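Search this site Go

4.2 Tidying small things on a bed

I'll admit this was the chore I expected to be done with first. Wiping a table needs force control, and folding a shirt is horrible for all the usual reasons, but putting bits and bobs into a box? My toddler nephew can do that (when he's in the mood). So we gave it a short slot in November and moved on to planning the laundry trials, and then spent more than 2000 demonstrations finding out how wrong I was.

The Narkidier policy was trained on demonstrations from people's own bedrooms, collected with hand-held grippers, and then tested in two homes in Clavcombe it had never met. Figure 6 gives a fair idea of the sort of bedroom clutter I mean -- tubes, a pen, small bottles, a bit of braided cord, and a clear plastic box sitting at a tilt on a fuzzy blanket.

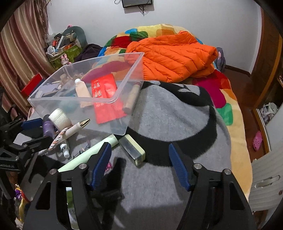 Page last updated: 16 Dec 2024

Figure 6. Small-item tidying on a soft surface, with a clear storage box and loose items around it.

Soft surfaces were what did for us. On a desk, Narkidier closes its fingers on a tube and the tube stays put. On a blanket the tube sinks a little, the fingertips catch the pile, and up comes a pinch of blanket with the tube rolling off the side of it! Catterall's older controller has the same trouble, only slower, and it gives up after four tries where ours will happily carry on all afternoon.

Clear plastic was our other headache. The depth estimate goes to pieces on it, so the arm would often let go just short of the rim, or knock the wall and shove the whole box along the bed. Swapping in the Nurnura depth module helped with the rim and did nothing at all for the shoving.

Can a machine tidy a bed like this yet? Ours can't, or not while you're out. It managed the bigger, stiffer things well enough that I'd let it have a go at a bathroom shelf. Cords and pens I would still pick up myself, and we leave them out of the totals in Section 4.3.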